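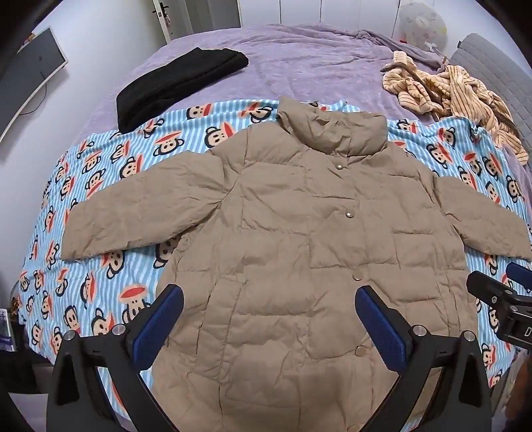

4. Folding and storing the coat for summer

This section is for long quilted coats with a stand-up collar and snap front. For short jackets without a collar, go to section 5. The coat should be clean and fully dry before you begin. If you are not sure it is dry, hang it for one more night.

You need: a bed or a large table, one Brosilix storage bag (size M or L), and a soft clothes brush.

4.1 Preparing

1. Empty all pockets. Look also deep in the corners, where small coins and paper like to stay.
2. Lay the coat on the bed with the front side up. A blanket under it is fine, but take away pillows and hard things.
3. Close the snaps from the top to the bottom. Press each one with the thumb until you feel the click.
4. Spread the sleeves out to both sides and pull the cuffs softly, so the lining does not stay rolled inside.
5. Smooth the panels with a flat hand. Go from the middle to the side seams. Small puckers along the stitching are normal and you cannot remove them.

Note: The collar is padded and it will not lie completely flat. Do not press it down with force.

CAUTION: Never iron the quilted panels. The filling can melt together and this damage stays.

4.2 Folding

1. Fold the left sleeve over the front, then the right sleeve on top of it.
2. Fold both long sides to the middle, until the coat is a little more narrow than the bag.
3. Bring the hem up to the chest.
4. Fold one more time, so that the collar stays on the outside. Wait 10 seconds between the folds and let the air go out slowly.

4.3 Closing the bag

1. Put the coat in the bag with the collar near the zipper.
2. Push the air out with your arms – do not kneel on the bag.
3. Close the zipper and write the month on the label.

Note: If you use the Vaughan hand pump, stop when the bag is half of its first height. A coat that is pressed too thin needs many days to become full again.

CAUTION: Keep the bag away from heaters and from sunny windows. Do not put more than one coat in size M.

4.4 Taking the coat out

In September, or when the first cold days come, open the bag and shake the coat well. Hang it on a wide hanger overnight. If some panels are still flat, clap them between your hands and brush the outside from the collar down.

Text revised 2024-04-03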